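用了八个月的Enano印花薄布袋,说说我为什么又买了一个

发表于2018年1月12日 分类:收纳小物

先交代一下,我家里的袋子已经多到要用袋子来装袋子了。帆布的、网眼的、超市送的、书店送的,门后挂了厚厚一排。所以去年春天看到Vasseur出的这款Enano薄布袋,我的第一反应是忍住。忍了两个星期,没忍住,到现在用了八个月,上个月又下单买了第二个。一个布袋也能写一篇长文,我自己都觉得好笑,可是真的好用啊!

我买的是中号,柑橘花色。同系列还有纯白、灰条纹和一个深蓝底的小花,我在Curport的实体店里都摸过,手感一样,纯粹看喜欢哪种颜色。店里原来还有一个大号的样品,撑开以后大得能塞进一件羽绒服,我觉得自己用不上,就放回去了。 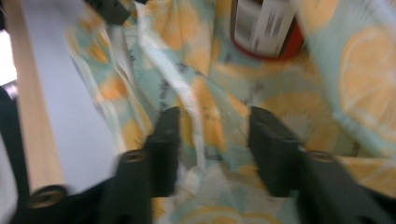 浅薄荷绿和白的底色,柑橘片印花,旁边立着瓶子。

先讲花色,因为我就是冲着花色去的。市面上的柠檬图案多半黄得发亮,叶子也绿得像塑料,拎出去有点像儿童泳具。这个的颜色淡淡的,橙和黄都不冲,切片的外圈一道浅边,远看糊成一团清爽的颜色,近看才看得出是果子。我平时穿衣服非黑即灰,包里掏出这么一团东西来,心情真的会好一点(同事已经学会了指着它问“今天柠檬里有什么吃的”)。

再讲薄。它是半透的,里面装了什么能看个大概,细节又看不清。这个程度我特别满意。全透明的收纳袋我也用过,找东西是快,可药盒、袜子、吃了一半的饼干全部公开展览,在火车上打开行李箱的时候总要拿身子挡一下。不透明的又得一个个翻。Enano刚好在中间,红色的东西就是一团红,蓝色的就是一团蓝,自己装的自己心里有数,扫一眼就知道该拿哪个。

容量我是拿厨房里的东西试的,没有用什么专业办法。一罐355毫升的汽水放进去,旁边还空出一大块,可以再塞水果和一包纸巾。1000毫升的盒装牛奶也放得下,只是袋口会有点紧,提起来以后底下坠得厉害,走路时一晃一晃地打腿。偶尔应急可以,天天这么装我会心疼它。

我现在最常拿它装零食。出门一天,巧克力、坚果、小包饼干各带一点,扔进大包里就散得到处都是,等你饿的时候永远摸不到想吃的那个。

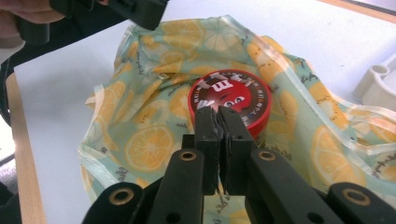 有了一个固定的零食袋以后,我连哄孩子都省事了。外甥来家里住的那几天,我每天早上把当天的份放进去,吃完就是吃完了,他自己会把袋子捏一捏,然后叹口气,居然也不闹。这个效果完全在我意料之外,有同样烦恼的朋友可以试试看。

除了零食,下面这些我也都装过:出差时的充电线和转换插头,周末去游泳时的换洗内衣,在市场买的一小把香草,还有织到一半的围巾。围巾那次要特别说一下,棒针的尖头很容易顶到布面,我后来给针头套了橡皮帽才敢放进去。八个月下来布面没有破洞,有一处靠近底边的地方勾了一根丝,是我自己的钥匙弄的,勾出来的那截我用细针挑回反面,不凑近找不到。

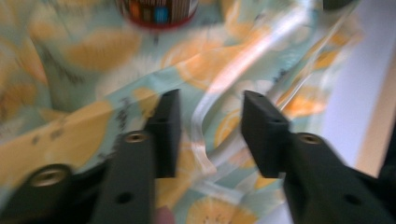
洗和晾都简单得很。我第一次洗的时候小心翼翼,单独用冷水手搓,晾在浴室里,第二天早上收下来。后来懒了,直接和衬衫一起丢进洗衣机,套个洗衣网,颜色到现在看不出变化。唯一要接受的是它皱。像上面那样布面起一堆褶子,印花跟着歪歪扭扭,就是它平常的样子。我试过用低温隔着毛巾熨,熨完确实平整漂亮,叠进抽屉,再拿出来又是皱的。从那以后我就随它去了,反正装上东西多少会撑开一点。如果你是看到褶子就难受的人,灰条纹那款可能会好一些,深浅相间的线条比较藏皱,我在店里把两款揉在手里比过。

收纳的时候它小得不像话。我把它团起来,能塞进外套口袋,也能塞进眼镜盒剩下的那点空隙里。以前我带备用布袋,帆布的折好还是厚厚一块,嫌占地方,最后总是放在家里,到了店里又花钱买塑料袋。现在大衣口袋里一直有一团,冬天把手伸进去还以为是忘了拿出来的手帕。

价格是197元,中号单个。我知道,一个薄布袋卖这个价,很多人看到这里就想关网页了。我当时也犹豫,还去买了一个便宜得多的Brenau同类款回来比。Brenau那个布更挺,不容易皱,放在桌上能自己站一会儿,这一点我挺喜欢的。不过它的线脚粗,里面有毛边,装毛线的时候老是挂住,而且花色只有单色。我把它留在厨房装蒜头,各得其所。如果你只是想要一个能装东西的袋子,Brenau完全够用,真不必多花钱。Enano贵出来的部分,我觉得一半在缝线,一半在花色,后面这一半值不值就看个人了。

说到缝线,我把袋子翻过来给朋友Evelien Jacobs看过,她自己做衣服,对缝线比我挑剔得多。她把侧边捏在手里来回看,说布边都包进去了,针距也匀,这么薄的料子要缝成这样得有耐心。她只嫌了一句,说如果是她来做,底边会再多压一道线。我觉得有道理,前面说过装牛奶时往下坠,底边多一道线应该能让人放心些。
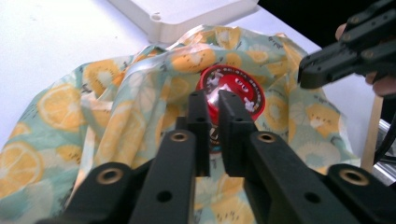 第二个我是留着装小盒小罐的。我有攒盒子的毛病,糖吃完了盒子舍不得扔,拿来放纽扣、别针、顶针,一个个摆在书桌上积灰。现在全部归到一个袋子里,要缝扣子的时候整袋拎出来,往桌上一放,摊开找,缝完再一收,桌面一下子空了好多!薄布还有一个好处,盒子在里面碰来碰去,隔着布一摸就知道哪个圆哪个方,有时候都不用往里看。

缺点也集中写一下,免得有人说我光夸。

一是不防水,一点都不防。刚洗过的葡萄没沥干就放进去,水很快就渗到我的书上了,怪我自己。装湿东西请另找袋子。

二是尖的、带毛刺的东西要小心,钥匙、没套的棒针、拉链头都算。

三是没有隔层。我试过在里面再套一个小袋,套着套着又回到了用袋子装袋子的老路上,遂放弃。

四是花色常常断货。我买第二个时柑橘款在网上缺了好一阵,最后还是托人在Curport店里找到的。店员说今年四月会补一批,也许还会出小号,我先信着。小号要是真的出了,我想买来放耳机和口红,到时候再来更新。

买的时候顺便提醒一句,记得看清楚尺码,中号和大号的商品图放在一起几乎分不出来,我差点下错单。还有新袋子拆开时有一点布料的味道,过一遍水就没有了。

有人在用别的花色吗?深蓝底那款洗了以后会不会显旧,我挺想知道的,用过的朋友留言告诉我吧。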